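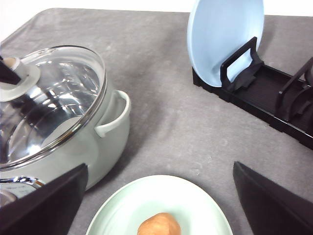 Glass lid and side handle, pot on the gray table

skonwood_silvia
Got this electric pot for the apartment and I'm trying to decide if it stays. It would replace a saucepan and my old rice cooker. Does anyone cook with one daily? My main worry is the glass lid. I'm used to a heavy metal one.

Odera14
I've used one for two years, mostly soup and noodles. Glass lids are fine. Turn it down once it boils or it will spit all over the counter.

mwaipopo_o
Disagree on glass. I broke two in one year, both in the sink. A replacement cost me 25 dollars each time and took weeks to come. Also check that the knob is tight - mine worked itself loose every month or so.

Odera14
That's a sink problem, not a lid problem. Wash it first and put it away.

Chepkoech K.
What are the controls like? I had a Vevetti with touch buttons and hated it. Wet fingers did nothing.

skonwood_silvia
It has a dial. Second photo:
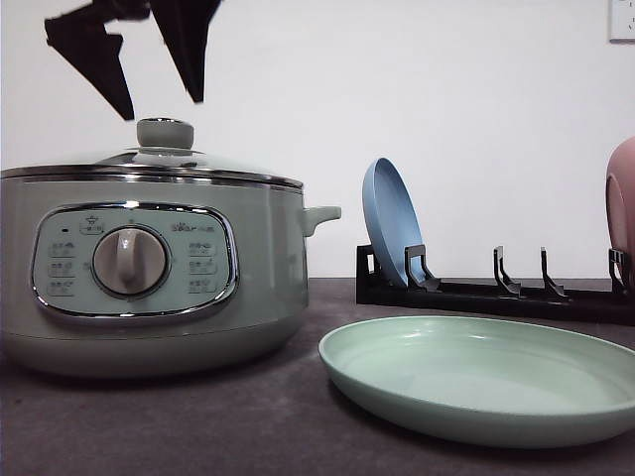 Front panel with the dial, lid on

The logo says Bear. There are three labels down each side of the dial.

Chepkoech K.
Much better. I'd keep it for the dial alone.

mwaipopo_o
I'd still send it back and get a plain stove pot. When the electrics go, you throw out the whole thing.

Odera14
She said apartment. I cooked on one bad burner for a whole winter and this type of pot got me through it. Rice takes mine 20 minutes, plus a rest with the lid on.

skonwood_silvia
Return window runs into September, so I'll make rice and a stew in it this weekend and then decide. Where do you all keep the lid when you're stirring?

Chepkoech K.
Upside down on a folded towel.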